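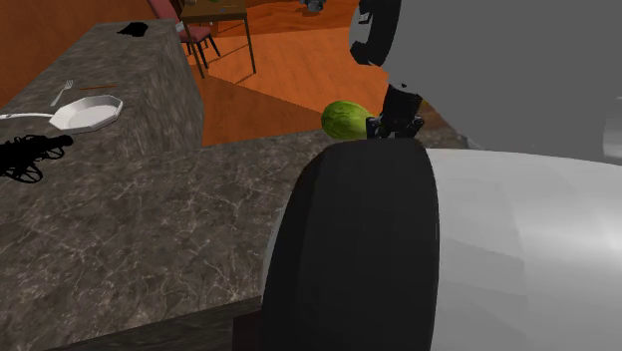
블로그 > 부엌 기록 > 발효와 절임 > 양배추 염도 계산

양배추 절임의 소금을 숟가락으로 재지 않기로 한 이유와 계산 과정

지난번 글에 달린 댓글 중 "2%가 대체 무엇의 2%냐"는 질문이 있었다. 답을 짧게 달려다가 길어져서 글로 옮긴다. 대상은 식초를 쓰지 않고 소금만으로 발효시키는 채 썬 양배추다. 김치처럼 절인 뒤 헹구는 방식에는 아래 계산이 그대로 적용되지 않는다. 헹구는 단계에서 빠져나가는 소금의 양을 계산으로 잡을 수 없고, 그쪽은 결과물의 염도를 재서 거꾸로 맞추는 편이 낫다.

1. 기준이 되는 무게

내가 쓰는 2%는 손질한 양배추 무게에 대한 소금 무게의 비율이다. 겉잎을 떼고, 심을 도려내고, 채를 썬 다음에 잰 무게를 말한다. 통으로 잰 무게를 쓰면 심과 겉잎만큼 소금이 더 들어간다. 심이 굵은 양배추와 가는 양배추의 차이가 꽤 커서, 통무게 기준으로는 같은 비율을 적어 놓아도 매번 다른 염도가 나온다.

이번 배치에서 손질 후 무게는 752 g이었다. 여기에 0.02를 곱하면 15.04 g이다. 이것이 넣을 소금의 양이다.

그런데 이 비율은 완성된 절임의 염도와 정확히 같지 않다. 소금까지 포함한 전체 무게는 767.04 g이고, 15.04를 이 값으로 나누면 1.96%가 된다. 차이가 작아서 무시해도 되지만, 책마다 분모를 다르게 잡기 때문에 두 자료의 숫자를 비교할 때는 확인해야 한다. 특히 소금물 농도로 적어 놓은 자료는 분모가 물인 경우가 있고 소금물 전체인 경우가 있다.

한 가지가 더 있다. 소금은 양배추의 고형분에 녹지 않고 수분에 녹는다. 양배추의 수분을 92%로 잡으면 752 g 안의 물은 692 g이다. 소금이 전부 이 물에 고르게 퍼졌다고 하면 액상 기준 농도는 15.04를 707.04로 나눈 2.13%다. 그래서 병 안의 국물을 떠서 재면 처음 정한 비율보다 조금 높은 값이 나오는 것이 정상이다. 예전에는 이 차이를 모르고 계량이 틀렸다고 생각해서 물을 더 부은 적이 있다. 그 배치는 당연히 싱거워졌다.

2. 숟가락 계량의 문제

소금의 부피당 무게는 입자 크기와 모양에 따라 달라진다. 고운 정제염은 촘촘하게 담기고, 굵은 천일염은 알갱이 사이가 비어 있다. 같은 숟가락으로 깎아 담아도 무게가 다르다. 굵은소금을 기준으로 쓴 레시피에 고운소금을 같은 부피로 넣으면 짜지고, 반대로 하면 싱거워진다. 짠 쪽은 먹기 불편한 정도로 끝나지만 싱거운 쪽은 초기 발효에서 원하지 않는 미생물이 버틸 여지를 준다.

숟가락에 수북이 담느냐 깎아 담느냐 하는 문제도 있다. "수북이"는 사람마다 다르고 같은 사람도 날마다 다르다. 내 경우 일주일 간격으로 같은 숟가락에 같은 소금을 수북이 담아 재 보았는데 값이 맞지 않았다. 이후로 숟가락은 소금을 옮기는 도구로만 쓴다.

저울은 Brasholm에서 나온 주방용을 쓰고 있다. 표시 단위가 1 g이다. 반올림 오차를 0.5 g으로 보면 15 g에 대해 3.3%의 상대 오차이고, 염도로 환산하면 0.07%포인트가 안 된다. 1.93%와 2.07% 사이 어딘가라는 뜻이다. 발효에는 문제가 없는 폭이다. 다만 이것은 표시 분해능만 따진 값이다. 주방 저울은 바닥 구간에서 반응이 둔한 경우가 많아서, 빈 저울에 소금을 조금씩 뿌리면 한동안 0에 머물다가 갑자기 올라가기도 한다. 이 문제는 무게가 나가는 그릇을 먼저 올리고 영점을 잡으면 줄어든다. 양배추를 담은 볼을 올린 채로 영점을 잡고 소금을 뿌리는 방법도 있지만, 나는 지나쳤을 때 덜어내기가 곤란해서 소금은 따로 잰다.

소량을 만들 때는 이야기가 다르다. 양배추가 적으면 소금도 적고, 같은 0.5 g의 오차가 차지하는 비중이 커진다. 작은 병 하나만 담글 때는 0.1 g 단위 저울을 쓰는 것이 맞다.

3. 소금의 순도

천일염에는 수분과 염화마그네슘 같은 다른 염류가 들어 있다. 간수가 덜 빠진 소금은 더 그렇다. 순도는 포장에 적혀 있거나 적혀 있지 않은데, 적혀 있으면 그 값을 쓰면 된다.

염화나트륨 함량이 85%인 천일염이라고 하자. 15.04 g을 넣으면 실제 염화나트륨은 12.78 g이다. 양배추 무게에 대해 1.70%다. 2%를 맞추려면 15.04를 0.85로 나눈 17.69 g을 넣어야 한다. 저울이 1 g 단위이므로 18 g으로 올린다. 내림으로 처리하지 않는 것은 위에 쓴 대로 싱거운 쪽의 위험이 더 크기 때문이다.

이 보정을 모든 사람이 해야 한다고 생각하지는 않는다. 늘 같은 소금을 쓴다면 보정 없이 비율만 기록해 두고 입맛에 맞게 조정해도 재현성은 확보된다. 문제는 소금을 바꿀 때 생긴다. 나는 작년에 천일염에서 정제염으로 바꾸면서 비율을 그대로 두었고, 결과물이 눈에 띄게 짰다. 계산해 보니 당연한 결과였다.

요오드 첨가 소금에 대해서는 의견이 갈린다. 발효를 억제한다는 말이 많은데 가정용 농도에서 의미 있는 차이가 나는지 나는 확인하지 못했다. 비교 배치를 만들어 본 적이 없으므로 판단을 보류한다. 고결방지제가 든 소금은 국물이 뿌옇게 될 수 있다. 맛과는 상관이 없지만 국물의 탁도로 발효 진행을 보는 사람이라면 헷갈릴 수 있다.

4. 병에 담은 뒤 물이 모자랄 때

채 썬 양배추에 소금을 뿌리고 주무르면 물이 나온다. 갓 수확한 것은 금방 잠길 만큼 나오고, 저장 기간이 길었던 것은 잘 나오지 않는다. 눌러 담고 하룻밤을 두어도 윗면이 잠기지 않으면 액체를 보충해야 한다.

여기서 맹물을 부으면 염도가 내려간다. 200 g의 맹물을 부었다고 하면 전체 무게가 967.04 g이 되고 15.04를 나누면 1.56%다. 처음에 저울로 맞춘 것이 소용없어진다. 보충액은 같은 농도의 소금물이어야 한다. 물 196 g에 소금 4 g을 녹이면 2% 소금물 200 g이다. 이것을 부으면 소금 합계가 19.04 g, 전체가 967.04 g으로 1.97%가 된다.

보충할 양을 미리 알 수 없으니 소금물은 넉넉히 만들어 두고 필요한 만큼만 붓는다. 남는 것은 누름용 봉지에 넣는다. 봉지가 새더라도 염도가 변하지 않는다. 예전에 맹물을 넣은 봉지가 터져서 한 병을 버린 뒤로 이렇게 하고 있다.

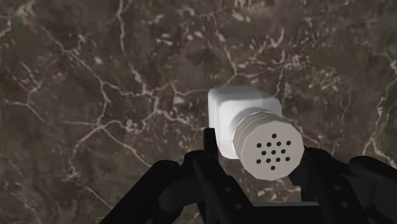
5. 부재료가 들어갈 때

당근, 사과, 양파 같은 재료를 섞으면 그 무게도 분모에 넣는다. 양배추만 재서 소금을 계산하고 나중에 당근을 넣으면 당근 무게만큼 묽어진다. 순서는 모두 썰어서 섞은 다음 한꺼번에 재고 소금을 계산하는 것이다. 캐러웨이 씨, 통후추, 월계수 잎처럼 마른 향신료는 양이 적으므로 무시한다.

사과는 당이 많아서 초반 가스 발생이 빠르다. 병의 윗공간을 평소보다 더 남겨야 넘치지 않는다. 양파도 비슷하다. 마늘은 오래 두면 푸른색으로 변하는 일이 있는데 산성 조건에서 생기는 색소 반응이고 상한 것은 아니다.

이미 짠 재료를 넣을 때는 그 재료의 염도를 알아야 한다. 라옥희 씨가 메일로 물어본 것이 이 경우였다. 전에 만든 절임 국물을 새 병에 조금 넣으면 소금을 얼마나 줄여야 하느냐는 질문이었다. 이전 국물의 염도가 새 병의 목표 염도와 같으면 줄일 필요가 없다. 같은 농도끼리 섞으면 같은 농도다. 목표가 2%인데 이전 국물이 3%라면, 국물 무게에 0.01을 곱한 만큼이 초과분이고 그만큼만 소금에서 빼면 된다. 국물을 50 g 넣는다면 0.5 g이다. 1 g 단위 저울로는 잴 수도 없는 양이므로 무시해도 된다고 답했다.

이전 국물을 넣는 것이 도움이 되느냐는 별개의 문제다. 발효 초기에는 류코노스톡 계열이 먼저 자라고, 산도가 올라가면 내산성이 강한 락토바실루스 계열로 넘어간다. 다 익은 국물에는 뒤쪽 균이 많으므로 앞 단계를 건너뛰는 셈이 된다. 산도는 빨리 떨어지지만 향은 단순해진다는 것이 내 인상이다. 나는 넣지 않는다.

6. 측정

결과를 확인하는 도구로는 굴절계와 전기전도도 방식의 염도계가 있다.

굴절계는 빛이 꺾이는 정도를 읽는다. 소금만 녹은 물이라면 잘 맞는다. 양배추 국물에는 당과 산과 그 밖의 가용성 성분이 함께 녹아 있고, 굴절계는 이것들을 구분하지 않는다. 그래서 실제 염도보다 높은 값이 나온다. 발효가 진행되면서 당이 줄고 산이 늘어나므로 같은 병을 재도 날짜에 따라 편차의 크기가 달라진다.

전기전도도 방식은 이온의 양에 반응한다. 당의 영향은 훨씬 적게 받는다. 젖산도 일부 해리되어 전도도에 기여하지만 소금에 비하면 작다. 집에서 쓰는 것은 Welum의 막대형이고, 온도 보정이 들어 있다. 온도 보정이 있어도 냉장고에서 막 꺼낸 국물을 재면 센서와 액체의 온도가 맞을 때까지 값이 흐른다. 값이 멈출 때까지 기다렸다가 읽어야 한다.

측정 전에 기준액으로 확인하는 것이 좋다. 기준액을 사도 되고, 정제염과 증류수로 만들어도 된다. 정제염 2 g에 증류수 98 g이면 2%다. 1 g 단위 저울로 2 g을 재면 오차가 너무 크니 열 배로 늘려서 20 g과 980 g으로 만든다. 나는 후자의 방식으로 만들어 쓰고, 오래 두지 않고 쓸 때마다 새로 만든다. 뚜껑이 헐거우면 물이 증발해 농도가 올라간다.

국물을 뜨는 위치도 값에 영향을 준다. 담근 첫날에는 아래쪽이 진하고 위쪽이 묽은 경우가 있다. 양배추 조직 안의 물과 바깥 국물이 평형에 이르는 데에도 시간이 걸린다. 첫날의 값은 기록하되 믿지 않고, 3일째 값을 기준으로 삼는다.

7. 온도와 기간

염도를 맞추었다고 결과가 같아지지는 않는다. 온도의 영향이 더 크다고 해도 될 것이다. 실내가 18도에서 20도 사이일 때는 발효가 완만하게 진행되고 조직이 단단하게 남는다. 7월에 같은 염도로 담근 병은 훨씬 빨리 시어졌고 식감도 물렀다. 여름에는 소금을 조금 올리는 것이 통례이고, 나는 2.5%로 한다. 752 g이라면 18.8 g이니 19 g이다. 3%까지 올려 본 적도 있는데 무르는 것은 줄었지만 그냥 먹기에는 짰다. 볶음이나 국에 넣는 용도라면 쓸 수 있다.

봄가을 기준으로 8일째에 처음 맛을 본다. 그 전에 여는 것은 공기를 넣는 일밖에 되지 않는다. 가스를 빼야 하는 병이라면 뚜껑을 살짝 풀었다가 바로 잠근다. 내가 쓰는 Pralleo 병은 고무 패킹이 달린 것이어서 내부 압력이 올라가면 패킹 쪽으로 가스가 빠진다. 패킹이 오래되어 굳으면 이 기능을 기대할 수 없다. 손으로 눌러서 탄력이 없으면 교체한다.

맛을 보고 냉장고로 옮길지를 정한다. 산도를 재고 싶으면 pH 시험지로도 충분하다. 4.6 아래로 내려갔는지가 기준이고, 정상적으로 진행된 병은 대개 이보다 훨씬 낮다. 시험지는 눈금 간격이 넓은 것 말고 산성 구간만 좁게 나눈 것을 사야 읽을 수 있다.

표면에 생기는 흰 막은 산막효모인 경우가 많다. 얇고 주름진 막이면 걷어내고 계속 쓴다. 솜털처럼 올라오거나 푸른색, 검은색, 분홍색이 보이면 병 전체를 버린다. 걷어내고 먹어도 된다는 글을 여러 번 보았지만 나는 따르지 않는다. 양배추 한 통 값으로 고민할 일이 아니다.

8. 기록 양식

공책에 적는 항목은 다음과 같다. 표로 만들었다가 칸이 모자라서 그냥 줄로 적는다.

손질 후 무게(부재료 포함)
소금 종류와 포장에 적힌 순도
넣은 소금의 무게
보충한 소금물의 무게와 농도
담근 날과 실내 온도
3일째 국물 염도
8일째 맛과 pH
냉장고로 옮긴 날

품종과 산지도 적으면 좋겠지만 시장에서 사는 양배추는 알 수 없는 경우가 많다. Woo에서 살 때는 산지 표시가 있어서 적는다. 겨울을 난 단단한 것과 초여름의 부드러운 것은 수분과 당이 다르고, 같은 조건으로 담가도 국물이 나오는 양부터 차이가 난다. 이 부분은 계산으로 예측하려다가 포기했다.

채의 두께는 적다가 그만두었다. 칼로 썰면 한 통 안에서도 두께가 고르지 않아서 숫자를 적는 의미가 없다. 채칼을 쓰면 일정하지만 너무 얇으면 여름에 빨리 무른다. 지금은 칼로 썰고 두께 항목은 비워 둔다.

9. 댓글에 대한 추가 답변

저염으로 1%까지 낮추어도 되느냐는 질문이 있었다. 발효 자체는 일어날 수 있다. 다만 초기에 잡균을 누르는 힘이 약하고 조직이 쉽게 물러지므로 권하지 않는다. 짠 것이 문제라면 완성된 것을 먹기 직전에 물에 헹구는 편이 낫다. 국물의 신맛도 함께 빠지는 것은 감수해야 한다.

수돗물의 염소가 문제가 되느냐는 질문도 있었다. 보충용 소금물에 쓰는 양이 적어서 큰 영향은 없을 것으로 본다. 신경이 쓰이면 끓여서 식힌 물을 쓴다. 클로라민으로 소독하는 지역에서는 끓이는 것으로 잘 빠지지 않는다. 그리고 끓인 물은 반드시 식혀서 부어야 한다. 뜨거운 소금물을 부으면 양배추에 붙어 있던 유산균이 죽는다.

계산식을 스프레드시트로 올려 달라는 요청은 보류한다. 곱셈 한 번이면 되는 것을 파일로 만들 필요를 못 느낀다. 순도 보정까지 하면 나눗셈이 한 번 더 들어간다.

다음 배치는 같은 소금으로 2%와 2.5%를 나란히 담글 예정이고, 3일째와 8일째 값을 같은 양식으로 적어서 올리겠다.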